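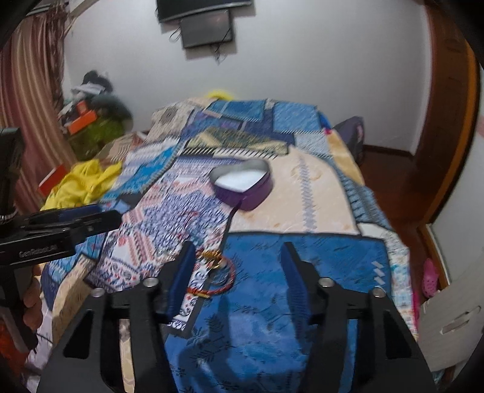 Household Skills for Adults
Unit 2: The Bed as a Work Surface
Handout to accompany the evening session. Instructor: Szymon Witkowska

Why we start with the bed

Every tidying book I own begins with the kitchen drawer. I have nothing against drawers, but in my experience the real trouble in a small bedroom collects on the bed, which is the largest flat thing most of us own and is just the right height for putting something down "for a minute." A bed will take a sweater, a box, a bracelet and a tin with its lid off, and it will go on looking like a bed until eleven at night, when you would like to get into it.

In this unit we use the bed on purpose. You may put things on it. You may not put things on it and go make tea.

Terms used in this unit

Surface item. Anything lying on the bedspread that isn't bedding. A crumpled yellow garment is a surface item. So is the red box propped next to it.

Corner pile. Belongings that have left the bed and stopped before reaching a shelf. Corner piles are stable and can last for years. They usually have a soft toy on top, looking out over the room like a landlord. A dark one with a white face does this especially well.

Headboard drift. Whatever ends up at the pillow end against the wall. It travels there while you're dealing with the other end.

Open container. A container with contents and no lid on it. See the section on tins, which is longer than it ought to be.

The patchwork problem

Students with plain bedspreads have an advantage and should try not to be smug about it. On a patchwork of blue, white, beige, turquoise and red, with leaf prints on one panel and zigzags along another, small objects vanish. A red string bracelet with a little gold charm can lie in full view on a cover like that and be taken for part of the design. A patterned strip of fabric is worse. I have watched a grown man try to smooth one out of a quilt.

Two remedies:

Lay a plain sheet or towel over the part you're working on. Any plain color will do, provided it isn't the color of the thing you are looking for.

Or sort by touch first. Run a flat hand slowly over the cover from the foot to the head and pick up whatever your hand bumps into. It feels silly and it is the quicker of the two.

Talha Malik, who took this course last November and now helps with the evening group, prefers the towel. We have agreed not to discuss it in class.

Order of work

1. Open containers. Lid on, or off the bed altogether, before you touch anything else. Don't pull the cover straight. Don't sit down.
2. Jewelry and anything on a string. Into a saucer or a small box with a lid. String bracelets knot themselves around whatever is nearest, so each one goes in separately if you can manage it.
3. Fabric strips, ribbons, loose trimmings. Roll them around two fingers and pin or tie.
4. Clothes. Shake out, look at, decide. A crumpled garment tells you nothing about whether it is clean. Folding it is a decision that it is, so smell it before you fold.
5. Boxes. Open every one. You will be sure you know what's inside, and you'll be right perhaps half the time. Mine, labeled CABLES, held birthday candles and one glove.
6. Headboard drift.
7. The corner pile, if there is any evening left.

Most people want to begin with step 7, as it's the most dramatic. Please resist. Everything you take out of the corner has to go somewhere while you think about it, and you know where that will be.

On tins

Decorative tins come into a house as presents and stay because they are too nice to throw out. The heart-shaped ones are the hardest to part with and the hardest to store, having no straight side anywhere. They won't line up with books or with each other.

So people fill them. A purple heart full of white granules is very pretty and a poor thing to have loose in a bedroom, for reasons you'll appreciate if you've ever swept a mattress. The course rule for any open tin of small stuff is as follows:

– Write down what it holds and tape the note to the underside. White granular things look a good deal alike a year later.
– Pour the contents into a jar with a screw top if they're meant to be used.
– If the tin is purely for show, empty it and let it be for show on a shelf.
– Never carry it and something else at the same time.

The Avov and Sollano storage sheets at the back of your folder list jar sizes. Ignore the Rana one, it was photocopied upside down and I haven't replaced it.

A note on curtains

Draw them back before you start. Striped curtains in pinkish-brown and cream are lovely, and sorting dark clothes behind them is guesswork.

Exercise for next time

Clear one bed, your own, in the order given. Keep a list of the surface items as you remove them and write beside each where it went. "Chair" is not accepted as a final location. Nor is "other bed." If you live with somebody, do not fill in their answers for them.

Bring the list, plus one tin, box or jar whose contents you couldn't identify with certainty. Lid on, please. We had an accident with glitter in the Londside room and the stacking chairs still sparkle.

Reading: packet pages on folding knits, and the short piece on labels. Skip the chapter on drawers for now.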